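# A Rented Arm for the Back Room

Most small laundries have a room customers never see. At Groen, a family business that washes shirts, linens and uniforms for hotels and restaurants, it's a long space behind the pressing machines, and one corner of it now holds a robot arm on a steel cart.

The arm comes from Ronduvine, a company that rents automation to shops too small to buy it. The service is called Plakeo. For 800 euros a month, a customer gets the arm, the cart, a two-finger gripper with a small camera at the wrist, and the software that ties them together. Setup is a one-time charge of 3000 euros. There's no long contract. After the first three months, either side can end the deal with 48 hours' notice.

Gijs Groen signed up in November, after his second hanging-room worker in a year moved on. "I wasn't looking for a robot," he says. "I was looking for a person who would stay in that room and hang shirts. I ran the ad for five weeks."

Plakeo is sold for three jobs: sorting hangers, pulling single pieces out of a pile, and hanging shirts. Ronduvine is open about which of these works best. Hangers come first, by a long way. They're stiff, they keep their shape, and the bright plastic ones stand out well against white cotton. Cloth is harder. A shirt on a table can lie in any number of ways, and the collar the arm needs may be under a sleeve.

Malsha Seneviratne runs customer training for Ronduvine. She spent four days at Groen, most of them standing beside the cart with a laptop. Training a Plakeo arm means guiding it through a task by hand, again and again, while the wrist camera records. She asks each customer for 1000 recorded tries before the arm works alone on a new job. A shop can do that in two weeks if someone sits down to it every morning.

"People want to start with the hard thing," she says. "I ask them to start with the hangers. Get those out of the cloth and onto the rail. Then we talk about shirts."

At Groen the training fell to Fenna Meijer, who has worked the folding tables there since she left school. She took to it quickly. By the end of the first week she had stopped laying the hangers out neatly and was throwing them in with the sheets, the way they come off the delivery carts. The arm did worse for a few days and then better than before.

Her complaints are practical ones. The gripper tips pick up lint and have to be wiped down at every break. The cart is heavy and one of its wheels sticks. The software asks for a password each time the screen goes dark, and she would like a bigger stop button – the one supplied is on the far side of the cart from where she stands.

Speed is the other matter. The arm is slower than Fenna at everything. On hangers she beats it easily, and on shirts it isn't close. What Groen pays for is the hours she isn't there. The arm starts at six in the evening and runs until the bin is empty, and in the morning most of the hangers are on the rail. A few are always left in the bottom of the bin, wound up in sheets, and she pulls those out with her first coffee.

Teun Verhoeven, who keeps the books for Groen and two other laundries, did the sums before his client signed. He says the rent makes sense for a shop with a steady evening load and very little sense for one without. One of his other clients looked at Plakeo and said no. The third is still thinking about it, and has also asked for a quote from Mornamo, which sells a hanger sorter outright but offers nothing for loose cloth.

Ronduvine says shirt hanging will get better with an update it's working on now. Marijke Aerts, who heads the product side, won't give a date. She does say that current customers will get it at no extra cost, and that their old recordings will still be good. Shops that prefer to wait can rent the arm for hangers alone, at the same monthly price.

Gijs has kept the ad for a hanging-room worker up in the window. Fenna is 200 tries into pillowcases, and she'd like to have them done before the hotels get busy again.

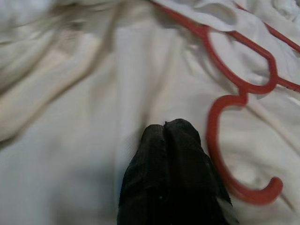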